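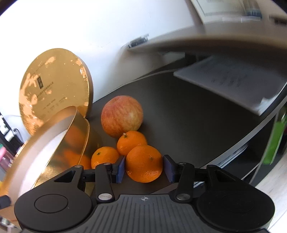
Fruit belongs on the desk

I would like to make a case for keeping fruit on your desk. A bowl in the kitchen is fine, and so is a drawer in the fridge, but the place where fruit really gets eaten is within arm's reach of the chair you sit in all day, and I think more of us should give up a bit of space to it.

My conversion came in the winter I spent doing the accounts for Wornon, a small stationery shop, from a back bedroom in Hisadville. I had 359 invoices to match up and a packet of biscuits that never lasted past eleven. One morning I carried up a few mandarins and an apple, mostly because my hands were full and I couldn't be bothered to go back down to the kitchen. By teatime they were gone! I hadn't made a plan or a promise to myself. They were simply there, bright orange, and I kept reaching for them.

Mandarins are the best desk fruit by a very long way. They come in their own wrapping, they need no knife and no plate, and the peel comes off in one piece if you start at the stem and go slowly (I do it during phone calls). If you can find the ones with a scrap of leaf still on, buy those. They cost me 17 pence more a bag at the Bisum market and I have never regretted it — a bit of green on a grey February desk does me more good than a new lamp would.

Apples come second. They are louder, so perhaps not for a shared office, but a big streaky red and yellow one is a proper meal of a fruit and it will sit happily for days while you work up to it. Bananas I can't recommend. They bruise if you look at them, and then there's the skin, which has to go somewhere. Grapes roll. Pears are perfect for a single afternoon, and that afternoon is always the one you spend out at the dentist.

People tell me a desk should be clear. I've read the tidy-desk books, and I did try it one March, with everything in trays and only a pen in sight. It looked lovely and I felt like a visitor. A desk where someone spends eight hours a day is a room in its own right, and rooms have food in them, and odd boxes, and things you like the colour of.

Which brings me to the box. Keep one! An old gift tin or a round gold box that once held chocolates is exactly right for peel and cores, and it doesn't matter in the least if the shine has started to rub off. Mine came from Schwaiger, the sweet shop by the station, and it has been emptied more times than I could say. Leave the lid off while you're eating, tip it out at the end of the day and give it a wipe. I also like how a shiny box picks up the orange of whatever is next to it, so two mandarins look like four.

Try it for a week. Put three or four pieces of fruit where your hand already goes, move the biscuits downstairs, and see what's left by the weekend. And buy the ones with the leaves on.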